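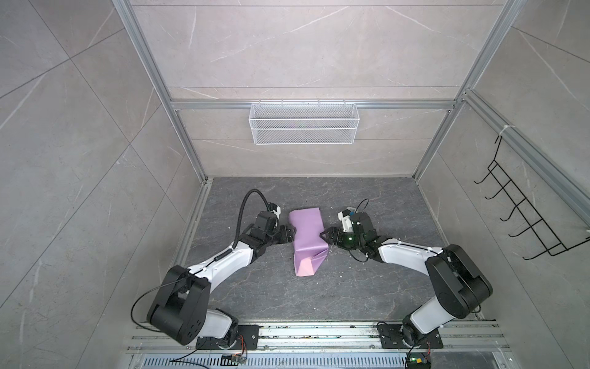
Plellari Two-Arm Booth: Planning and Set-Up Guide
Issue 3, March 2021, page 23

Section 4. Planning the purchase

4.1 Scope

Complete this section before placing an order. It covers the booth, the two arms, the grippers, the cabling and the fittings inside the booth. Site power is covered in Section 5. Operator training is covered in Section 9 and is quoted separately.

The steps assume a booth used for handling soft goods on the floor of the booth, with both arms mounted on the rail assembly along the near edge. For table-mounted arms, use the Boyer supplement instead.

4.2 Before you start

Have the following at hand:

Floor plan of the room, with door widths
Samples of the goods to be handled
Cost sheet, form PL-10
Name of the person who will sign for delivery

4.3 Procedure

1. Sort the samples by size when folded and when fully open. Enter the largest open size on line 1 of the cost sheet. Crumpled or partly folded goods take up less floor than the same goods laid flat, so do not size the booth from a folded sample.

2. Select the booth size. Both grippers must be able to meet at the middle of the floor with the arms approaching from left and right. If the largest open sample does not fit between the side walls, go up one size.

3. Select the wall panels. Gray marble pattern is the standard finish. Plain panels are an option and add to lead time. Enter the choice on line 2.

NOTE: Patterned walls and floor can affect camera set-up. If your software supplier asks for a plain background, get the request in writing before ordering. Panels cannot be exchanged after fitting.

4. Enter two arms and two mounting plates on line 3. The plates bolt to the aluminum rail. Do not order plates from another maker unless the hole pattern has been checked against drawing 1249.

5. Select the grippers. Parallel grippers are standard on both arms. Enter one spare set of jaws per booth on line 4.

6. Plan the cable runs. Each arm needs slack at the shoulder and at the wrist. Measure with the arm at full reach, then enter the length on line 5.

CAUTION: A cable cut to the resting length of the arm will pull on its connector when the arm extends. Loops that hang over the floor must be kept clear of the goods and of the other arm.

7. List the fittings for the walls. Wire baskets hang from the cross bar at the back. Hook racks hang from the side rails. Fittings are sold singly and are not part of the booth price.

8. Allow for cleaning. Dust and lint collect in the rail slots and on the floor. Enter a brush and a small vacuum on line 7 if the site has none.

CAUTION: Shut off power to both arms before reaching into the booth. Do not use compressed air near exposed circuit boards or the vented panel.

9. Add the reserve. Set aside 10 percent of the equipment total for cables, jaws and fasteners in the first year.

10. Send the completed sheet to Godfrey Lyimo, Order Planning. Sheets received after the end of June are priced from the next list.

4.4 Service interval

The first paid service falls due at 3000 operating hours. Include it in the budget for the year in which it is expected. Sites running the booth on two shifts should also budget for a second set of spare jaws.

4.5 Multiple booths

Order one booth first and run it with your own goods before committing to more. The Uko and Stisex control cabinets each serve a single booth and cannot be shared.

Questions on drawing 1249: Njoroge Mwaipopo, Mechanical Support.

Continue with Section 5, Site power and floor loading.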